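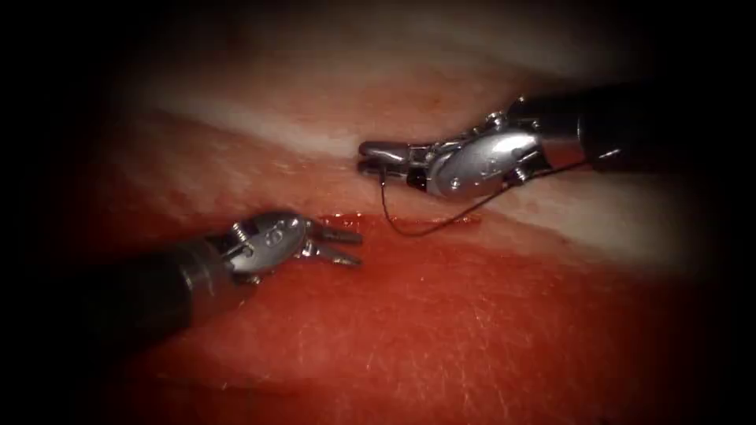 *Fixed view: driver on the right holding the thread, open jaws on the left, the slit between them.*

Date: Dec 17, 2020
List: rerport-dev
Subject: Re: thread tracker loses the thread (again)

> Since the October merge the thread tracker in Rerport drops out
> whenever the suture passes in front of a wrist. The planner then
> decides the thread has ceased to exist and asks for a regrasp.
> I've raised the confidence cut-off to 70 and it now drops out
> more politely. Is this the segmenter or the planner? Gonanville
> see it too, on the Shukla branch.

Both, I'm afraid, and they have been covering for each other.

The segmenter was tuned on dark thread over red tissue, which it does nicely. Look at the loop in the fixed view, though: it sweeps back up across the silver wrist housing and vanishes near the black shaft. Dark line on bright metal, then dark line against black. The segmenter returns two scraps and the planner, being a tidy sort, throws the shorter one away.

Please put the cut-off back to 30. Raising it only hides the scraps from the log, where I was rather enjoying them.

The wrist camera has its own troubles: 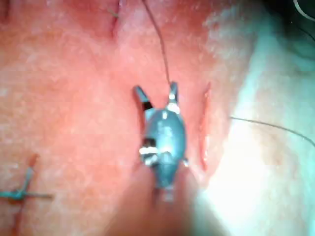

Photo: Flallemura bench, wrist camera

One dark thread goes up from the right jaw and out at the top. A second, finer one heads off to the right and is half eaten by the glare. The tracker joins the two into a single thread with a bend no suture has ever managed. It also likes the blue-green knot at lower left, which is tied and needs no further attention from anybody's software.

What I've pushed to the `glare-mask` branch:

- blown-out pixels now count as "unknown"; they used to count as "no thread"
- scraps are kept for 6 frames before the planner may bin them
- joins across an unknown patch need matching direction at both ends
- `regrasp_timeout` is 600 ms, and is finally read from the config file it has been sitting in

The knot is not fixed. A colour test would do it for this thread and break on the next, so I'd prefer to pass the finished stitches in from the planner, which already knows where they are and has never thought to mention it.

Could someone at Gonanville run the branch against their own logs before I merge? The replay script wants the new calibration file and will crash rudely without it.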